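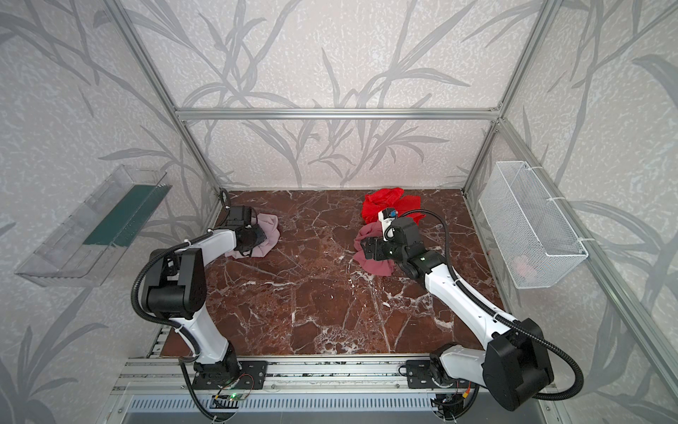
Photo: Colton Cloutier

Clernar uses cookies to remember your settings and count visits. Accept all | Manage choices

Sorting Small Laundry by Shade: Project Report

Florence Sandhu and Colton Cloutier
April 17, 2023

1. Purpose

Mixed loads of small cloths are usually sorted into whites, lights and darks. The middle group causes most of the errors. A pale pink cloth is treated as a light by one person and as a color by the next, and a single red item in the wrong pile can tint the rest. This project looked at the red family only, from pale pink through dusty rose to bright red, and asked whether a written rule gives more consistent piles than personal judgment.

2. Materials

The cloths came from the Darnau residence hall lost property shelf and from our own homes. Care labels were noted where they could still be read. Cloths with prints, stripes or contrast edging were left out of the count. The final set held 121 cloths.

The sorting surface was a reddish-brown marble panel with white veins. A patterned surface of a similar hue makes shade harder to judge than a plain white one. The dusty rose cloths suffered most from this, particularly when crumpled, as the folds produce shadows that read as a deeper color. Pale pink stood out well against the stone. Bright red was identified correctly in every trial, including trials in which it was partly covering another cloth.

3. Method

Each cloth was placed in the rumpled state in which it left the basket. Flattening was not allowed before the first decision. The sorter assigned the cloth to one of 3 groups:

Group A: pale pink and lighter
Group B: dusty rose and other mid shades
Group C: bright red and darker

In the first round, sorters used their own judgment. In the second round they used the Taridum shade card, which we printed on matte stock and kept next to the work. A decision was counted as an error if it differed from the group we had assigned beforehand with the cloth flat on white paper. Overlapping cloths were separated before the decision if less than half of the lower cloth could be seen.

4. Results

The two rounds produced 190 usable decisions in total. Decisions were dropped when the sorter changed their mind after release. Some 30 errors were recorded, and most fell in the first round. Nearly all were confusions between Groups A and B. Group C had no errors in either round.

The shade card slowed sorting at the start of the second round. By the end of the round the sorters referred to it only for mid shades. We did not time individual cloths, so the change in speed is an impression and has not been measured.

5. Limits

Room lighting was not controlled. Worn cloths fade unevenly, and several had a paler center than border. We assigned these by the larger area, and a different rule would move some of them from B to A. No wash test was done, so nothing in this report shows which dusty rose cloths would have released dye.

6. Further work

The set should be repeated on the plain gray bench in the Dalgleish room with the same card. A fourth group for faded reds may be needed. The cloths are stored by group and can be used again in December.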